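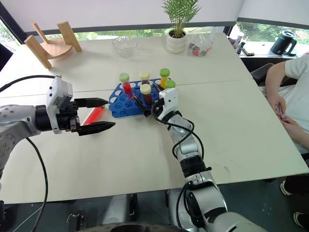 Home | Guides | Bench Notes | Archive

How to Label Sample Tubes So the Labels Stay On

Jun 18, 2020
By Yevdokiia Hrytsenko

Most label failures in cold storage come from one of two causes: the wrong adhesive, or the right adhesive applied to a cold or damp tube. This procedure covers plastic screw-cap tubes stored in a freezer. It does not cover liquid nitrogen, which needs a different stock.

Materials

- Freezer-grade labels, 34 mm long
- Thermal transfer printer with a resin ribbon
- Lint-free wipes
- Alcohol-resistant marker for the caps

Wax ribbon is cheaper and will print on the same stock, but the print smears on contact with ethanol. Do not substitute it.

Step 1. Set the ID format

Use a fixed-length ID. Ours is a two-letter project code, a four-digit sample number and a one-digit aliquot number, separated by hyphens: WD-0348-5 is aliquot 5 of sample 348 in the Wadwood set. Leave out the letters O and I. Pad with leading zeros so that the spreadsheet and the freezer map sort the same way.

Store the ID column as text. If it is stored as a number, the zeros are dropped on export.

Step 2. Print a test strip

Print five labels before the full run. Rub one with a wipe dampened with 70 percent ethanol. If the print lifts, raise the printer's darkness setting by one step and repeat. Scan the remaining four. Any code that needs a second pass should be treated as a failure.

Step 3. Apply

1. Bring empty tubes to room temperature and wipe the outside.
2. Hold the tube upright and place the leading edge of the label parallel to the long axis.
3. Wrap in one motion. The clear tail should overlap the printed part - the overlap is what holds when the adhesive stiffens.
4. Press along the seam with a thumb for five seconds.
5. Leave for 24 hours before freezing.

Keep the label clear of the conical end and of the cap threads.

Step 4. Mark the caps

Write the sample number on the cap as a backup. Caps get swapped, so the tube label is always the record of reference.

Relabeling a frozen tube

Do not peel the old label. Apply a cryo wrap label over it, working quickly on a cold block, and log both IDs. Volodymyr Karpenko redid 17 tubes this way in March and all of them still scan.

Shares: 5 | Comments: 17

Contact | Copyright 2020 Malusis | Back to top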